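Jun 27, 2020
Blocks and bins

I finally went through the wooden blocks this week. Most of them came from Matúš Matoušek, who was clearing out his shop in Koltholm and asked if I wanted the lot. I said yes before asking how many. There were 139.

They are plain rectangular blocks, painted or stained, with no letters or pictures on them. The kids like those better than the fancy set we bought last October. My own sorting rule is simple: color first, then length. I tried it by length only and gave up after one evening.

For storage I went back and forth between cloth bags and metal bins. Bags are quiet and they fold flat, but you have to dump everything to find one piece. A shallow bin with sloped sides lets you see what you have. Reddish-brown and dark green are easy to tell apart on bare gray metal, even when the floor of the bin is scratched up and dusty.
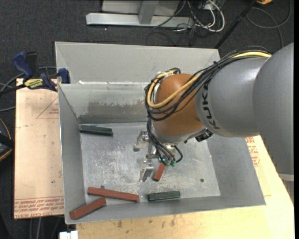 How many blocks should go in one bin?
Few enough that they lie in a single layer. I stop at 16 for the long ones.

Anything past that goes in a second bin - I have a stack of them from Gisler, the hardware place. The short blocks get their own.

A few had rough ends, so I sanded those and wiped them down with a damp rag. Two were split and went in the stove pile. Next I need to find a shelf deep enough for the bins. The one in the hall is too narrow, and I don't want to move the shoes again.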